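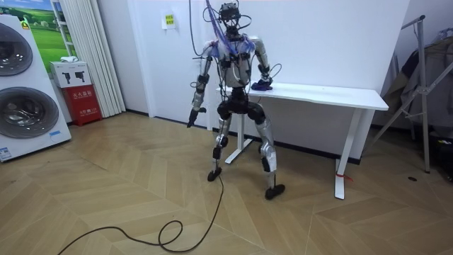

Blue cleaning cloths leave streaks on a white table no matter what, help!

porchlight3864

Hi all, I've been reading this board forever for stain advice and now I've got a problem of my own. I bought a big bundle of Lomum cleaning cloths last June (34 in the pack, so I'm not running out any time soon) and for the first couple of months I loved them. You could wipe a table with one of those, barely damp, and that was it. No spray, no paper towels, done.

Now they push stuff around. I wipe my white table and when the light comes in around four in the afternoon there are these long cloudy swipes all over it. Second wipe, same thing, just in a different direction! They also feel weird when they're dry, kind of grabby and stiff at the corners, and if I spill something they sort of chase the puddle before they soak any of it up.

What I do now: they go in the washer with the bath towels, warm, regular liquid detergent (Fuchs, the big jug), and a capful of Vavex softener because my towels get scratchy without it. Then the dryer on whatever setting it was already on. We moved to Jeltow in between and the water is a lot harder than what I was used to, so maybe it's that? The kettle gets crusty really fast.

I don't want to toss all of them if they can be saved. Also would love to know if I'm ruining the tabletop.

This site uses cookies to remember your login and show you relevant topics. By continuing to browse you agree to our cookie policy. Accept / Manage settings

rinsecycle

It's the softener. I'd bet my dryer on it. I did the exact same thing with a whole drawer of cloths and my glass shower door looked like somebody had buttered it.

Softener leaves a coating on the fibers. That's why your towels feel nice, and it's also why a cleaning cloth stops drinking up water and starts smearing. Dryer sheets do it too, so check whether anyone else in the house is throwing those in.

To get it out, do this once:

Fill a sink or bucket with the hottest water the care tag allows. Add a spoonful of detergent, a plain one without any scent or softener mixed in, and let the cloths sit for a few hours. Swish them around when you walk past. The water might go gray and gross. Then run them through the washer by themselves on warm with no detergent at all and an extra rinse, and hang them up or dry them on low.

If there are still suds in that empty wash (look through the door halfway in), run it again. Mine took three rounds, and I'm pretty sure most of what came out was old detergent because I used to fill the cap to the top line every single time like a maniac.

Then try one on a window before you do the rest of the batch. You'll know in about two seconds.
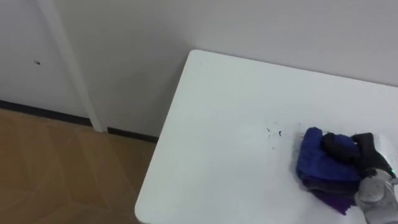 Can I keep washing them with my bath towels if I skip the softener?

Keep them separate. Towels shed lint and that fuzzy kind of cloth grabs every bit of it, then drops it on your table next time you wipe. A small load of just cloths on warm is fine, and I save mine up in a bag until there are enough to bother with.

mudroom_mess

Agree with the softener thing but don't skip the water part. I'm two towns over from Jeltow and our last water report had hardness at 300, which is a LOT. Hard water and detergent make a kind of scum that stays in the fabric and gets stiff when it dries. Your crunchy corners sound like that to me.

What I do is half a cup of white vinegar in the rinse, just for the cloths, maybe once a month. Check your washer manual first though, mine is okay with it but my sister's says not to on account of the rubber seals. And NEVER with bleach, please, that makes fumes you don't want to be anywhere near. Bleach isn't great for these cloths anyway.

About the table, I doubt you hurt it. The cloudy stuff is probably just film sitting on top. One drop of dish soap in a bowl of warm water, wipe, then go over it with clean water, then dry it with something that has never met softener (an old cotton T-shirt is great). I fold the cloth in quarters and flip to a clean side a lot. Go in long straight passes and you can see what you missed.

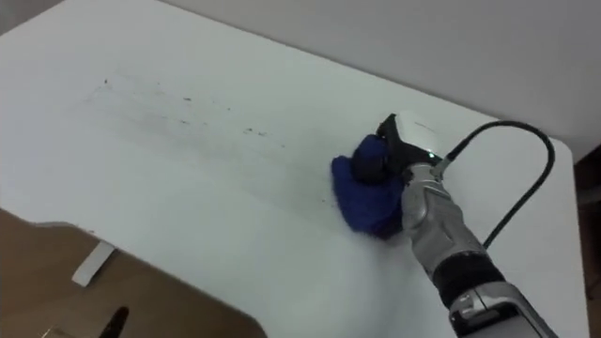 Blue cloth on a white tabletop.

Oh, and go easy on the dryer heat. High heat can wreck the fibers for good and no amount of soaking fixes that. If a couple of yours still feel grabby after all this, make them the garage rags.

porchlight3864

Okay so I soaked ten of them overnight and the water was DISGUSTING, like weak tea. Two empty washes later there's hardly any foam. Did the table with the dish soap and one of the soaked cloths and I can't see a single swipe on it! The corners are still a bit stiff so I'll try the vinegar next (manual says it's fine). The Vavex is staying with the towels, in its own load. Thanks both of you, the other 24 are going in the bucket tonight.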